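Notes from a visit to Surlow

I went to the Surlow open day in September with three others from our group. Between us we write the arm software at Atix, so we were less interested in the hardware stands than in how the teams there handle data, policies and the tools in between. These are my notes, tidied up a little, for those who stayed behind.

We arrived just before ten and were given badges and a map that turned out to be for the wrong floor. The building is an old printing works. The ground floor has the workshops and the first floor has the software people, with a long corridor of desks and a kitchen at the end. Trinidad Cuesta, who leads the perception work, took us round for most of the morning.

The first stop was Lisia, their name for the whole chain from recorded demonstration to trained policy. Demonstrations come from hand-held grippers used in ordinary homes. Each take goes through the same steps: unpack, line up the clocks, estimate the path of the gripper, work out the opening of the fingers, check, and store. None of this is new to us, but the order is. They run the check twice, once straight after the clocks and once at the end, and the early one throws out a bad take before any time is spent on the tracking.

Clock alignment took up more of the talk than I had expected. With two grippers in use at once, a small offset between left and right does not show up if you watch the video at normal speed. It shows up later, when the policy closes one hand late. They used to correct it by hand for each take. Now each gripper does a quick open and close at the start, and the software matches that against the picture. Any pair more than 4 milliseconds apart is sent back for a person to look at. We allow more than that and probably shouldn't. 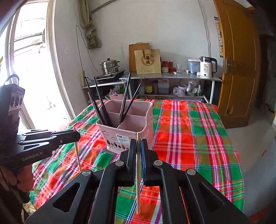

Trinidad then talked about thin objects. Chopsticks and skewers are a regular part of their task list, and they are hard on perception for a dull reason: at the resolution the network works at, a stick is only a few pixels wide. Depth is poor on them too. The team gave up on segmenting the stick along its whole length. They estimate a line starting from the fingertips and follow it outwards, with the known position of the gripper as the anchor. Patterned tablecloths still cause trouble, as the edge of a check can be taken for the edge of a stick. Their answer is to keep the last good line for a few steps and lower its confidence, and the planner slows the arm when the confidence drops.

I asked whether they simulate any of this. They do, but only for planning. Contact between a stick and the rim of a holder was never close enough to real life to train on, and they stopped trying last winter.

Lunch was sandwiches in the corridor. Parking, if anyone is going next time, is behind the building and costs nothing.

In the afternoon we saw Yen, the planner. It takes a short stretch of motion from the policy and turns it into something two arms can do without hitting each other. It runs at 50 cycles a second on a plain desktop machine. The policy itself is slower, and Yen fills in between its outputs. If a new output arrives late, the arms carry on along the old one and then ease to a stop. We watched them delay the outputs on purpose and the stop was smooth — better than ours, which still jerks.

The part I would most like to copy is the replay tool. It shows the video, both gripper paths and the finger openings on one timeline, and you can drag a marker and see what the policy would have done from that point. It loads a take in a few seconds. Searching is by plain words typed in by whoever did the labelling, so the results depend on the labeller. We looked for "skewer" and got 40 takes, then tried "stick" and got a different set with some overlap. They know about this and have a fixed word list on the way.

There were things I was less sure about. Settings live in 6 separate files and two of them can disagree without any warning. The test set is drawn from the same homes as the training set, which makes the success figures hard to read. I said so, and Trinidad agreed and said a set from unseen homes is being put together. I didn't write down the figures for that reason.

We left at half past four. I have the slides on clock alignment and will put them in the shared folder. Trinidad has offered to send the file format for the replay tool, and I'd like to try it on our own recordings before we decide anything about the timeline viewer.

Contact the Atix arm software group | © Atix | Back to top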